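Coditz Neighborhood Safety Group
Minutes of the July meeting

The meeting opened at 7:05 p.m. in the upstairs room at the library, a few minutes behind schedule so that people coming off the Steinbach Road detour could find a seat. Najwa Tarawneh chaired and Hadi Qudah took these minutes. Najwa thanked everyone for turning out on such a sticky evening, and she gave a special welcome to the new families from the Brilo apartments, who we hope will keep coming.

Minutes of the last meeting
Approved with one correction. The street light reported out on Traltach Avenue is the one by the bus shelter, and the earlier minutes had placed it by the pharmacy. The power company has the right pole number now.

School zone speeds
Most of the evening went to this item, and rightly so. Hadi passed around the results from the speed sign that the town set up on Traltach Avenue during the last full week of school. The sign logged 2,040 vehicles in the hours when the school limit was in force, and 200 of them were going more than ten miles over. The fastest was clocked just before the first bell, which drew a groan from the whole room.

Several parents spoke about the crosswalk at the corner of Steinbach Road. The paint has worn away badly on the north side, and drivers turning right tend to look left for traffic and roll straight through. One grandmother told us she now walks an extra block with the children every morning to cross at the signal, and she was warmly thanked for coming to say so.

After a good long discussion — and one or two friendly detours into parking — it was agreed to write to the town engineer asking for fresh crosswalk paint before classes start again, and for the speed sign to come back for the first two weeks of the fall term. Najwa will draft the letter and send it around for comments. We will also ask the police department whether an officer could be at the corner for the first few mornings.

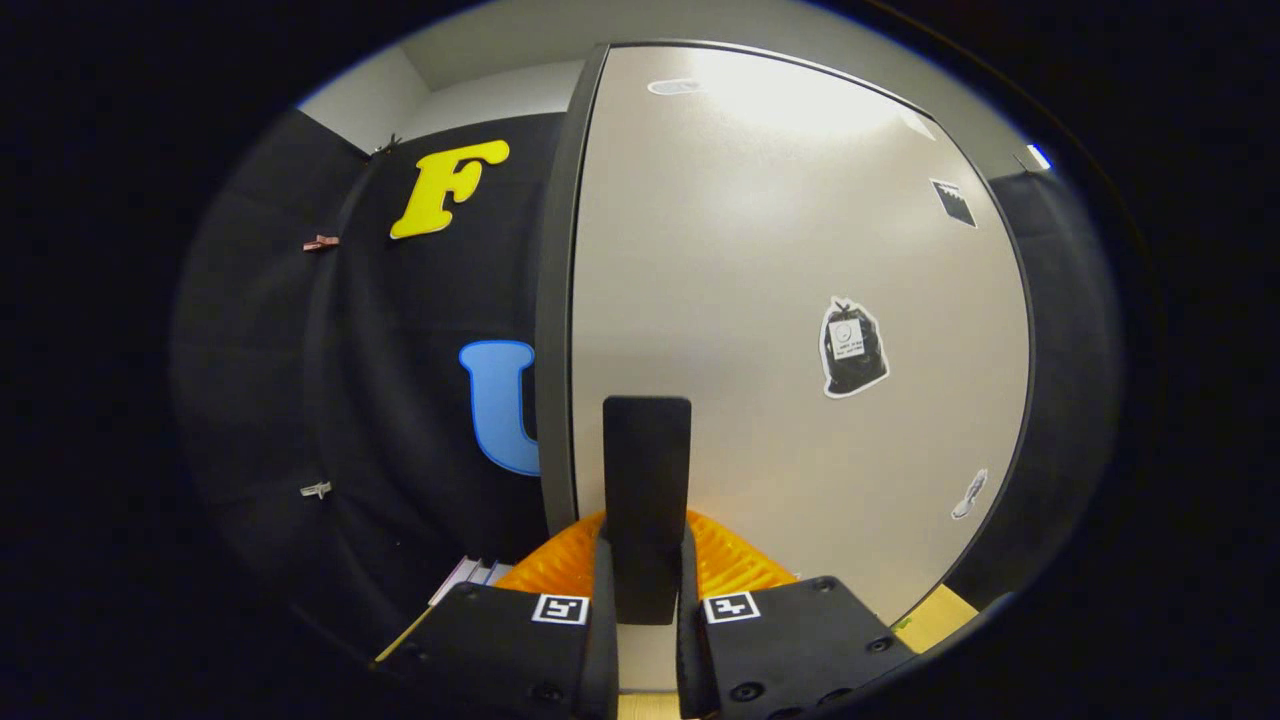 Bike light giveaway
The giveaway will go ahead on Saturday, from 10 a.m. until noon, in the library parking lot. We have 32 sets of front and rear lights left from the spring, and it was felt that children and people who ride home from late shifts should have first pick. Hadi will bring the folding tables and would be glad of a hand setting up at 9:30. If it rains we will move under the covered entrance, which the library has kindly said we may use.

Car break-ins
Hadi read out the monthly note from the police department. There were 14 reports of items taken from parked cars in our part of town, nearly all of them from cars left unlocked overnight. Please lock up, take your bags indoors, and mention it to your neighbors too, especially anyone who has just moved in. A resident of the Brilo apartments asked about lighting at the back of their lot, and Najwa offered to walk over one evening and look at it with her before we approach the management.

Other business
The phone list is out of date and a clean copy was passed around for corrections. Anyone who missed it can give their number to Hadi.

The next meeting will be in the same room at 7 p.m., and the date will go up on the library notice board once the room is confirmed. The meeting closed at 8:40 p.m., with thanks to all who stayed to stack chairs.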